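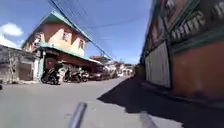

Photos: Trulotance street team

Street rules for the rover: version two is out!

Published 3 July 2019 in the Trulotance newsletter

We have a new set of working rules for running the rover on public streets, and I am very happy with them. The first version was written at a desk in Tallden and it read that way. It had 33 rules, several of which said the same thing in a different order, and one that could only be obeyed by a robot with doors. Version two has 12. They fit on one side of paper, and most of the wording came from people who have walked beside the machine in Clumport.

The full text is on the shared drive under Lukoševičius, the project name for all the street work (ask at the Tallden office if your login doesn't open it). What follows is a tour of the parts that changed most, with a few of my own opinions thrown in.

Who goes first

Everyone else does. The old rule gave the rover right of way in some cases, copied more or less straight from the rules for drivers, and it caused no end of argument about what counted as a junction. The new rule is one sentence: the rover gives way to any person, animal or vehicle, moving or about to move. A motorbike parked outside a shop counts as about to move if someone is sitting on it or standing with a hand on it. If you can't tell, treat it as moving.

I love this rule. It makes the rover slower on a busy street and it makes the walker's job so much easier, as there is only one answer to remember. With traffic coming towards us we hold our line, drop to crawling speed and stop if the gap looks tight. Tricycles get the same courtesy as cars, and a bit more width on the cab side - riders swing out further than you might guess when they turn into a gate.
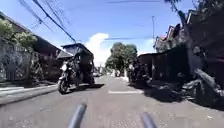
Staying with the rover

Every run has a walker and a second person. The walker carries the stop button and does nothing else: no phone, no notes, no chatting to the shop owners (hard, I know, they are lovely). The second person does the talking, hands out the cards and writes up the log. Swap jobs at the end of a street, with the rover standing still, and say out loud who now has the button.

The walker keeps within reach of the rover's rear corner on the traffic side. We tried it from in front and from behind, and this spot won easily once people had done a full route each way.

Sun, shade and long walls

This part is new and I think it is the best thing in the document. Streets with a tall wall or building on one side can give you a hard line between bright road and dark road, and the old rules had nothing to say about it. Now they do. Slow down before the line, cross it as squarely as the street allows, and don't start a turn until the rover is fully on one side or the other. If people are resting in the shade, leave the shade to them.

Gates get their own paragraph too. A closed gate is treated as one that may open, so we don't stop in front of it, even for a quick battery check. Painted lane marks are a help for checking position, but worn paint is never to be the only thing the rover is steering by.

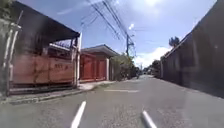
Lukoševičius members were sent the draft first, and Aurelio wrote back that the gate paragraph ought to go further: no stopping within a rover's length on either side, as a car coming out needs room to swing. Quite right, and it went in. The same reply asked for the stop button test to be done at the start of every street instead of once a day. That went in as well, and it takes hardly any time.

Keeping the log

The log for version one reached 1076 entries, and 119 of them were marked "other". That is far too many to learn from, so the "other" box has gone. There are now set headings for giving way, stopping, questions from the public, weather and surface, with a line for free text under each one. Please use the free text! "Stopped" is fine, but "stopped, delivery van reversing, waited until driver waved" is so much better.

Write it up on the same day. Faces and number plates are blurred before any picture leaves the office, and that now covers pictures in slides and newsletters as well as the ones we work from.

Shopfronts and signs

Keep to the road side of the kerb unless the shop has said yes. A yes lasts for that visit only, so ask again next time. Don't park the rover where it hides a sign or blocks an open front, and take the cards with you when you go - a few got left on window ledges last season and it looked untidy. 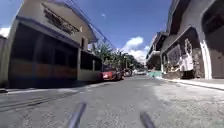

On the street in Clumport, with shops on both sides.

Version two applies to every run from now on. Printed copies are in the tray by the charging rack in Tallden, and there is a spare set in the Clumport kit box. Comments are welcome until the end of July, on paper or by email, and half a sentence is plenty. If a rule made you stop and wonder what it meant, that is exactly the one I want to hear about.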